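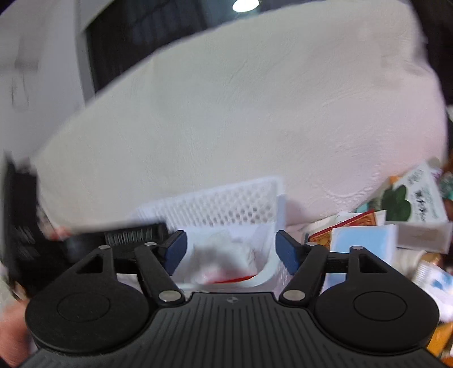 Mykhailiuk Fulfillment — Packing & Returns, Second Shift

Teaching the Grippers
October | By Zlata Antoniuk
Print this article | E-mail this article

I packed orders by hand for years before I ever picked up a gripper, and my first thought when they gave me one was that it looked like something for getting cans off a high shelf. It's black and chunky, with two blue pads where your fingers would be, and you squeeze and the pads come together. You do your regular job with it — packets, little boxes, anything in a crinkly bag — and the machines learn from what you did. That's the plan, anyway!

The company behind it is called Gomberg, and they came out to our Plorncombe building with two trainers and a lot of foam cases. On a good shift by hand I can get through 1,000 pieces. My first night with the grippers I did 600 and went home with my forearms on fire. (Ice helps. So does switching hands, which the trainers will remind you to do until you want to scream.)

What surprised me was how much I had to think about stuff I'd stopped noticing years ago. Take a plastic bag in one of those white baskets with the little holes. With my hands I just grab it. With the pads spread wide I have to pick a fold, come in from the right side and hope it doesn't slide. Shiny packets are worse. Boxes are a vacation.

Now, the question everybody asks at break is whether we're training our own replacements. I asked our shift lead, Flukis, straight out, and he said the arms are meant for the overnight sort, where we've been short three people since spring. I believe he believes it. I also asked for it in writing, and I'm still waiting on that.

In the meantime the job is different. I talk more, for one thing, because the trainers want to know why I took the blue packet before the red one, and half the time I have to make up my mind on the spot. The pay is a little better on gripper nights. My sister-in-law wants in, and I told her to come by Saturday and try lifting one for an hour first.

Related stories
Overnight sort gets a new floor plan
Sore wrists? Stretches from our packers
Plorncombe break room reopens
Letters: What we want to know about the arms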